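Resetting the two-arm cell after the gripper swap

8 December 2021

I put off writing this up since October, when we changed both grippers on the two-arm cell. Heike Diekmann asked me last week how I get it back into working order after a swap, and my answer over the phone was not very clear. So this is the long version, mostly for her and for me the next time I forget.

The cell has two arms, a head camera, and a small camera at each wrist. The job it runs is putting together light frames out of white plastic tubes and corner connectors. The tubes come from Plaseo and the connectors come from Dultier, and the two don't always agree on what a snug fit is. That matters later.

Cables first

Before any power goes on I move each arm by hand through its full reach and watch the cable. The cable should loop over the top of the arm with enough slack for the wrist to turn all the way. In October I had the left one clipped too short, and it pulled at the connector every time the elbow opened. The controller logged 262 dropped frames from the wrist camera in one afternoon before I went and looked. I moved the clip and the drops stopped.

Sepehr Ranjbar wants the cables in a sleeve. I don't, because I like being able to see a worn spot.

Checking that both arms agree

Each arm can be calibrated perfectly well by itself and still be off against the other one. The only test I trust is to make them meet. I bring both gripper tips in to the foot of an upright tube on the frame, one from each side, and step them closer at the slowest speed. If they arrive at the same height, fine. If one is high, I redo the base offset for that arm and start over.

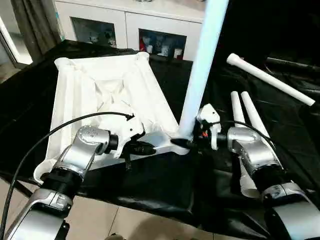

The table cover

I use black plastic sheet on the table. White parts show up well against it and it costs next to nothing. The drawback is the gloss. With the ceiling light on, the depth reading gets holes in it, so I work with the light off and the curtain partly open. Gudrun Reinholz gave me a roll of matte sheet from Fokia to try, and it was better for the cameras but it slid around under the frame. I went back to the glossy one.

Wipe it down before you calibrate. Bits of plastic and dust come up as bright specks in the wrist view, and the edge finder will sometimes lock onto one.

Wrist camera focus and exposure

The wrist cameras have a fixed lens that you turn by hand and lock with a tiny screw. I set it with a white part held up close, then check that a crease in a piece of brown paper is still sharp behind it. If only one of the two is sharp, split the difference and favor the near one.
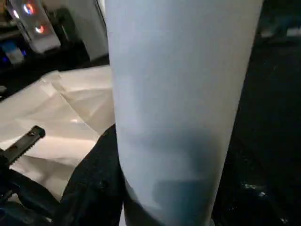
Exposure I leave manual. On automatic, a big white part makes everything else go dark, and a moment later the camera changes its mind. I start at 400 and go down until the shaded side of the part still has some gray in it. The left camera ended up lower than the right one. I wrote both values on tape inside the controller door.

While you are there, look at the gripper teeth. Plastic dust packs in between them. An old toothbrush gets it out.

Parts with ribs and seams

The last thing I set is the grip point for anything that isn't a plain tube. Round parts with raised ribs are the worst. If a finger lands half on a rib, the part tips when it lifts. Mold seams are a smaller problem, but the edge finder likes a seam almost as much as a real edge. I raised the edge threshold until it ignored the line and kept the outline. 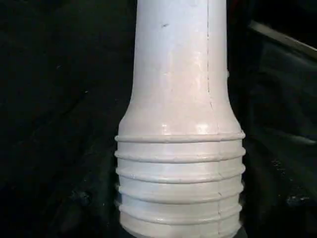 Grip force comes after that. Start low and go up in small steps until the part no longer slips when you tug it with two fingers. Too much and the Plaseo tubes go oval, and then they won't enter the Dultier connector at all. I spent most of an evening blaming the arm for that one.

When everything holds, I save the settings under a new name and run the cell slowly for a while before I let it go at normal speed. The current file is number 669. Heike, the older ones are still on the drive, but don't load anything from before the swap, because the finger length in those is wrong. I still need to order spare lock screws for the lenses. I am down to one.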